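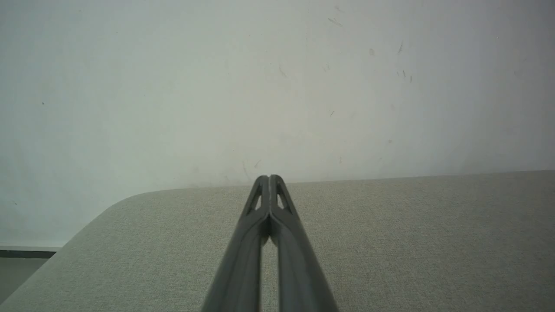

Janaína Sales
Tenants' legal caseworker, Nogueira Advice Centre
February 4, 2023
34 Shares
3 Comments

Checklist: before you accept that your electricity can be cut off

Trurkuditz tenants keep bringing me letters from Alden, the managing agent at Zurton Court. Work down the list with the letter in front of you. My comments follow each item and are not legally binding, much to my regret.

1. Is the notice in writing?
[ ] Yes [ ] No
Comment: A knock on the door is not a notice. Neither is a sticker in the lift, however large the capitals.

2. Does it name you and your flat?
[ ] Yes [ ] No
Comment: "The Occupier" turns up a lot. Ask for a corrected copy and keep the first one.

3. Is the sum broken down by month?
[ ] Yes [ ] No
Comment: One client was asked for 3,054. When the breakdown arrived, 1,469 of it belonged to the previous tenant, who had moved out and presumably sleeps well.

4. Do the meter number and reading match your own meter?
[ ] Yes [ ] No
Comment: Go and look. Take a torch — the meter cupboard is the one place in the building where the electricity is reliably off.

5. Does it give a date for the cut, and a way to object before then?
[ ] Yes [ ] No
Comment: "Shortly" is not a date. Write back and ask for one.

6. Have charges been added?
[ ] Yes [ ] No
Comment: I have seen 900 described as "administration". Ask which clause of the tenancy allows it, and wait for the pause.

7. Does anyone at home rely on powered medical equipment?
[ ] Yes [ ] No
Comment: If yes, stop here and ring us today. Tell the supplier as well, and write down who you spoke to.

8. Have you objected in writing and kept a copy?
[ ] Yes [ ] No
Comment: Email will do. Telling the man who reads the meters won't, though he is very sympathetic.

Any "No" at 1 to 5, or at 8, bring the letter in. A "Yes" at 6, bring the tenancy too. Keep paying whatever part of the bill you agree with, and mark the payment with the month it covers.

Valdir Furtado covers my desk in the mornings. We will go through the list again in April, when Alden's new letter is due.

34 Shares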